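Clothes Kept Too Long: Wear, Storage and Disposal in Student Rentals
Course project report, Consumer and Household Studies
Group 2

1. Background

Most students in our program move at least once a year, and each move means deciding what to do with clothes. Our group wanted to know how long people in shared rentals keep clothes they no longer wear, and what finally makes them get rid of them. Earlier course projects looked at shopping. We found very little on the other end, when a sweater has stopped being worn and is still in the room.

We limited the project to renters in Warkeck, where the leases mostly turn over in August. The town has one donation center, Narside, and a resale app called Plivus that several people in our year use. There is also a textile drop box behind the grocery store, but it was locked during most of our project and we left it out.

2. Method

We talked to 22 renters. Each person was asked to pick out the clothes they had not worn since the last move and sort them on the bed into keep, sell, donate and throw away. We then asked the same short set of questions about each pile. The interviews took between half an hour and an hour and a half, depending on how much the person owned and how much they wanted to talk.

We used the bed because it was the largest flat surface in nearly every room. The first interviews were done with the clothes still in the closet, and people tended to say "keep" without looking. We repeated those.

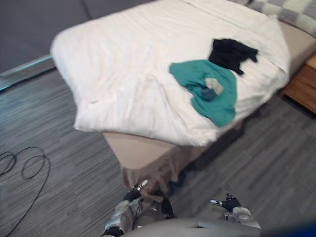 Figure 1. Clothes on a bed, with a teal garment near the center.

Notes were typed up the same evening. Two group members read all the notes separately and marked the reasons given, then compared lists. Where they disagreed, the whole group read the passage again.

3. Results

3.1 Reasons for keeping

The most common reason was that the item had cost a lot. This came up even when it no longer fit. The next was that it had been a gift. Several people kept clothes for a kind of event they had not been to since high school, mainly dances and family weddings. Weather was mentioned less than we expected, although winter coats take up the most room.

People with small closets did not keep fewer clothes. They kept them in other places: under the bed, in suitcases, in a parent's garage.
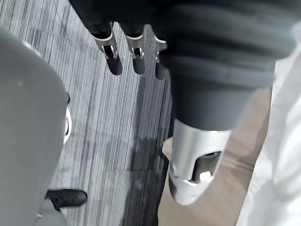
3.2 Reasons for getting rid of things

Moving was the main one. Damage came second, usually a broken zipper or a stain. Very few people had tried a repair. The Mujić tailor shop on the main street does zippers, but most of the people we asked did not know it took small jobs, and a few thought it only did suits.

Dark everyday clothes were harder to sort than bright ones. People often owned several similar items and could not say which ones they had worn lately.

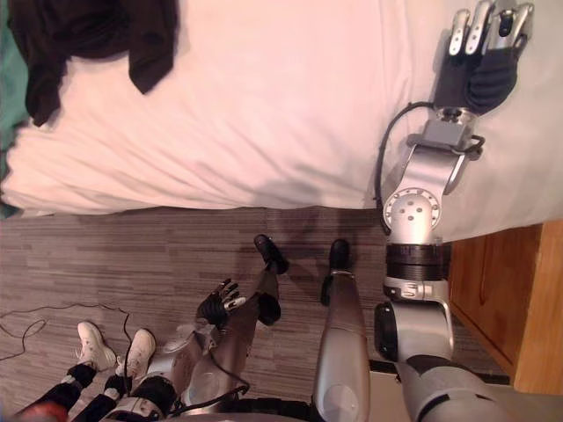

Figure 2. Dark brown garment on a white sheet.

3.3 Selling and donating

Plivus was the first choice for anything with a known label, but many listings were never finished. Taking photos and answering messages was seen as too much work for a low price. Items meant for sale often sat in a bag for months and were then donated or moved to the next apartment. Narside was seen as easy, except that it closes at 4 p.m. and has little parking.

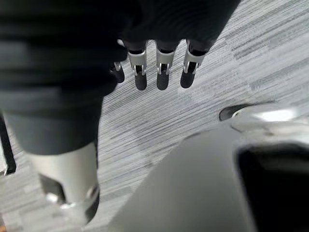
One renter told us the sell pile was the problem, and that it would have been gone a year earlier if it had gone straight to Narside. Another disagreed and said the money from Plivus had paid for a winter jacket, so the waiting was worth it.

4. Limits

Our group found people through classmates, so the results lean toward students in our own department. We also relied on memory for when something was last worn. People who were embarrassed about their rooms may have said no to taking part.

5. Suggestions

Narside could stay open later in August, when the leases turn over. The housing office could add the donation hours and the tailor's address to its move-out sheet. For a follow-up project, we would ask people to turn their hangers around in October and check in spring which ones had been used, so that the answers do not depend on memory.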